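Closet swap weekend, part one! I pulled every piece of clothing I own out onto the bed and I have never felt so alive (or so sweaty)

The rule I borrowed from the Stirkora laundry newsletter: one kind of thing at a time. Shirts, then pants, then the weird stuff. No hopping between piles!

Pants are my favorite. Legs together, smooth from the waist down, fold in half, then in thirds. Denim holds a fold so well - it's like it wants to be a rectangle

Also, a straw mat on top of the mattress is THE folding surface. Firm, a bit grippy, and nothing sinks in the way it does on a comforter. I'd fold on one every day if I could

My shelf is a Rultard, 125 cm wide, and I used to stack jeans on it till they slid off. Now I keep the stacks low and heavy on the bottom, and I can grab one pair without wrecking the rest

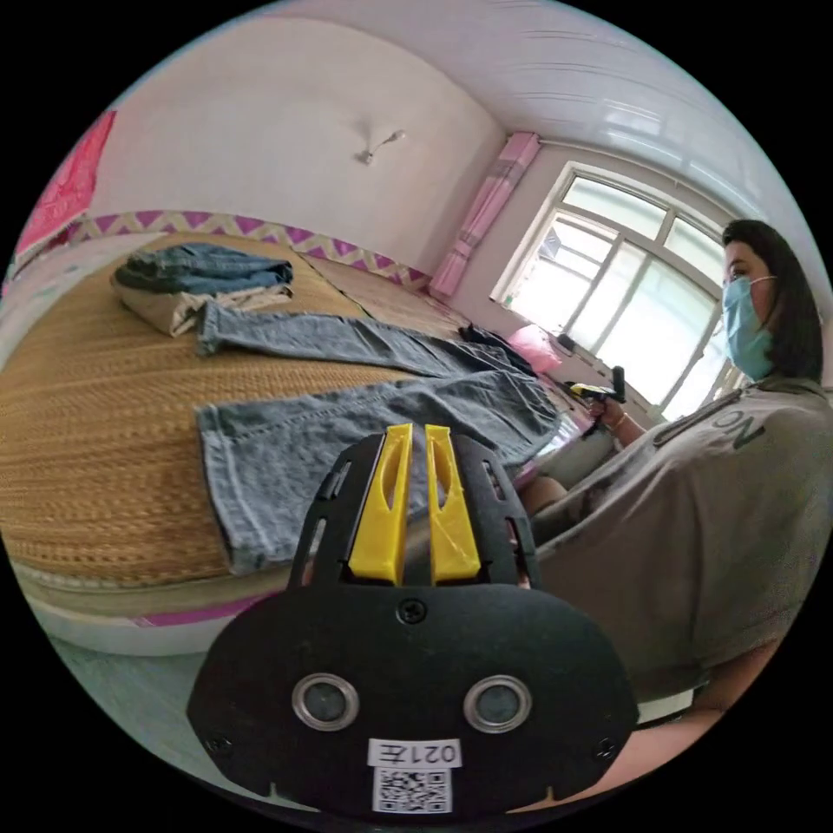 Jeans get laid out flat first, always. Two legs, hems lined up, a quick pass with your palm over the knees. Skip that bit and the fold comes out lumpy and you'll see it every time you open the closet

Dark stuff goes last for me, it picks up every speck of lint so I shake it out by the window

Sweaters are next and I'm saving those for October, when I'll want to wear them all anyway. If you have a good way to fold a chunky turtleneck, send it over, mine keep coming out like loaves of bread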